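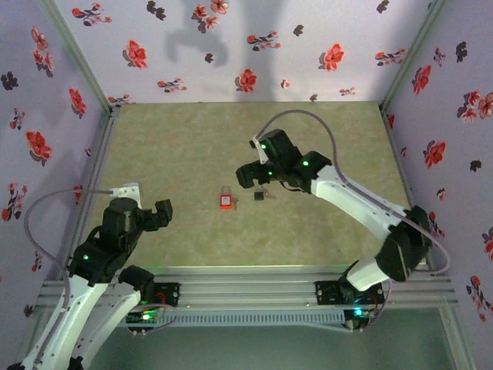
## 2.3 Planning the equipment order

Complete this section before you send a purchase request to Stomumo. A two-arm cell is ordered as one enclosure, one front rail and two arms. Controller boards are listed separately.

1. Measure the bench. The rail needs 430 mm of clear depth behind it.
2. Enter one mounting plate and one circuit board per arm on the order sheet.
3. Allow slack in each gripper cable. The loop must clear the elbow joint through its full travel.
4. Add 3 spare servos per cell. Dönmez ships them in sealed packs – part 343.
5. Budget for task objects (padlocks, keys, small parts) under consumables.
6. Choose the wall covering. Patterned and plain panels cost the same.

**Note:** Quotes from Clarow exclude the aluminum rail. Request it as a separate line.

**Caution:** Do not order arms before the bench is approved. Returned arms carry a 20 percent restocking fee.

Send the finished sheet to Tülin Aydoğan at the Trovthorpe office. Orders received after July go into the next budget year.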